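Keeping the old uprights going: a talk with Herman Wijaya

Dec 9, 2024

It took me three tries to find Herman Wijaya's shop in Arngate, partly because the sign is the size of a cereal box and partly because I kept stopping to look in the bakery window next door, and when I finally got inside he had already made tea and let it go cold and started making it again. He is a piano tuner, and has been one for most of his grown life, and he talks the way I imagine he works, going over the same spot a few times until it sounds right to him.

I had come with a list of questions, and the first was how he got started. "My aunt had a Girnau," he said, pouring. "An upright, very plain, and the key just above the middle of it stuck whenever it rained. I was supposed to be practicing scales and I spent the whole hour taking off the front panel and putting it back on. She was very patient. She told my mother I had practiced, and in a way I suppose I had!"

The Girnau comes up a lot when you talk to him. The works closed long ago, but there are still plenty of them in church basements and front rooms on this side of the county, and Herman has a soft spot for them that he admits isn't entirely reasonable. They are heavy, he says, and the bass strings can sound like somebody dragging a chair, but the pinblocks were made well and most of them will still hold a tuning if you treat them decently. (I asked what a pinblock was. It's the thick piece of wood the tuning pins are driven into, and if it cracks you're in for a very sad conversation.)

He learned the trade properly in the back room of a dealer in Tavura, sweeping up at first and then being allowed to replace the odd string. "For the whole first winter I wasn't let near a tuning lever. I was sent to listen. I would sit on a box while the old man tuned, and when he stopped he'd ask me which note was still wrong, and I would guess, and he'd say no and go on. Then one day in January I guessed and he didn't say no. He went and fixed it and didn't say anything at all. I walked home on air."

I wanted to know what people get wrong about their pianos, and he laughed and got up to look for cookies, and I thought for a moment that he wasn't going to answer. But he came back with the tin and a good deal to say. The big one is where they put it. People love to set a piano under a window, or over a heating vent, or against the one wall that gets the afternoon sun, and then they wonder why it drifts. A soundboard is a large thin sheet of spruce, and it swells in the damp months and shrinks when the furnace comes on, and the strings go along for the ride.

"I have a customer out on Hoani Road, a lovely woman, and every fall I come and the piano is back beside the radiator," he said. "Every fall we move it together. I think she moves it back for Thanksgiving to make room for the table. I've stopped asking. It's good exercise for both of us."

How often should a person have it done, then? He likes twice a year for a piano that gets played, once at the very least, and he'd sooner you skipped the polish and the fancy bench and put the money there. A piano that has been left alone for a long time usually needs what he calls a pitch raise first, a rough pass to bring all the strings up close to where they belong, and then a fine tuning once it has settled. There are more than 200 strings in an ordinary upright, and each one you tighten puts a bit more load on the frame, so the first ones have gone flat again by the time you get to the last. He charges 40 dollars on top of his normal rate for the extra pass, and told me he feels bad about it every time, and I told him he shouldn't.

We got to talking about hammers after that, which he could happily do until supper. The hammers are what he looks at first when somebody says that their piano has turned harsh. Years of hitting the same strings pack the felt down and leave grooves in it, and the tone gets hard and bright and a little bit mean. He can file the grooves away if there's enough felt left, and then prick the shoulders of the hammer with needles to loosen them up, and he does it a few strokes at a time and then plays, and then a few strokes more. "You can always take a little more off," he said. "I've never found a way of putting it back. I ruined a set once when I was young and very sure of myself, and I paid for the new ones, and I was glad to. I mean, I wasn't glad that month."

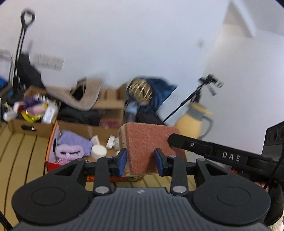 A different opinion on needling reached us by mail while I was writing this up, from a reader who would leave worn hammers alone altogether, saying that the bright sound of an old upright is half its charm and that hers has been getting the neighbors to sing for years without anybody pricking it with anything. I read the letter to Herman over the phone. He was quiet for a second and then said that she might be right about hers, and could I please find out whether it was a Girnau.

He doesn't pretend that every piano can be saved. A full restringing with new hammers can run far past what an old upright would ever sell for, and people with a free piano from a cousin are sometimes shocked to hear it. He has had to stand in a good many living rooms and say so. What he'll often do is get it playing well enough for a child to learn on, for 600 dollars if nothing nasty turns up inside, and leave the larger decision for when the child has either fallen in love with it or taken up soccer.

I asked him before I left if he still plays. He does, on his aunt's Girnau, which came to him when she moved in with her daughter and which stands on an inside wall, well away from the heat. It needed tuning, he said, and had needed it since summer. He was going to get to it as soon as the church calls let up, after Christmas, and he played me a few bars of something slow to show me how bad it was. It sounded fine to me. He winced at the second chord and closed the lid, and then he wrapped up the rest of the cookies for my drive home.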